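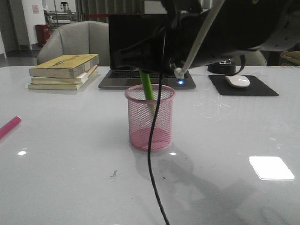

Sun 30 June

Came in on a Sunday for the quiet, and got a decent afternoon of it. The plan was to settle the Wason versus Leinonen business before the July review, at least for thin round things, and markers into the pen holder is still the meanest test we've got.

Wason first. I like it more than I did last week! The grip is firm, it doesn't chatter when it closes, and with the force turned down to 5 N it stopped squeezing the marker round in the pads. Slanted approach works far better than coming straight down (I had been stubborn about straight down, sorry all). If the tip goes over the rim at an angle the barrel sort of finds its own way, and you can be a bit sloppy about where you let go. The pink marker behaves the same as the green one, so I've stopped worrying about barrel differences.

What I don't like is the bulk. From the fixed camera the gripper hides a good chunk of whatever is behind it, laptop included, and its shadow stretches across the lower right of the table. The Plillitz tracker hates that shadow, and it hates the shine on the tabletop even more. Twice it decided the reflection under the pen holder was more pen holder and gave me a height that would have put the marker through the table. Dropping exposure to 2,000 microseconds calmed it down. A matt sheet would probably do more, must try one.

Cable wants sorting too. It hangs straight down past the pen holder in the camera view and I'm fairly sure some of the lost frames are just that. Clip it back along the arm before the next run, please, whoever gets there first.

Leinonen after tea. Slimmer, lovely view past the fingers, but the release is sticky: there's a 200 ms lag between the command and the fingers letting go, and if the arm has started to lift by then the marker comes up with it. Could be the Grininham controller and not the gripper at all. I swapped the lead and got the same lag, so next job is running it off the old controller.

For now Wason stays on the arm. Settings saved under my folder, slanted approach is the default, don't overwrite it!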